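Vaciar el trastero en mayo

Llevaba once años pagando un trastero en la calle de atrás y en todo ese tiempo habré bajado unas 15 veces, casi siempre a dejar algo. En abril subieron la cuota a 73 euros al mes y decidí dejarlo. Tenía hasta final de mayo para entregar la llave.

Apunto cómo lo hice por si le sirve a alguien con el mismo plan.

Empezar por lo grande

Lo primero que salió fue la mesa de dibujo, dos sillas y un colchón de 90 que ya no quería nadie en casa. El colchón se lo llevó el servicio municipal de recogida; hay que llamar antes y te dan un número que se pega encima. Las sillas se las quedó Obinna Danladi, vecino del tercero, que estaba amueblando una habitación. Con eso fuera ya se podía caminar hasta el fondo.

Las cajas de papeles

Me costaron dos tardes enteras. Había facturas de pisos en los que ya no vivo, manuales de una impresora Ploreck que murió hace mucho y apuntes de la carrera. Guardé las escrituras, los contratos de trabajo y una carpeta de cartas. El resto fue al contenedor azul, salvo lo que llevaba datos bancarios, que rompí a mano. La próxima vez pido prestada una destructora.

Conservé también los cuadernos de mi abuela. Tienen recetas y cuentas de la compra mezcladas en la misma página, y pienso pasarlos a limpio algún día.

Lo que se puede regalar

Puse un anuncio en el grupo del barrio y contestaron 32 personas, de las que vinieron 11. Aprendí a poner hora fija y a no reservar nada. Zuzana Rusnák se llevó los libros de viaje y Rachid Zerouali, las herramientas repetidas, entre ellas un juego de llaves Istus casi completo.

Las piezas sueltas de cocina y de juego tardaron más en encontrar sitio. Los recipientes rayados los dejé para el final — siguen sirviendo para guardar cosas, pero la gente los prefiere nuevos.

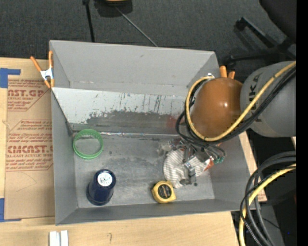 Entregar la llave

El 23/05/2025 barrí, pasé un trapo por las baldas y cerré. La administración del garaje pidió una foto del suelo vacío y el recibo de la última cuota. La fianza tardó unos días en llegar.

En casa han quedado cuatro cajas, todas con etiqueta, encima del armario del pasillo. La bicicleta sigue en el rellano y tengo que hablar con la comunidad para ver si cabe en el cuarto de contadores.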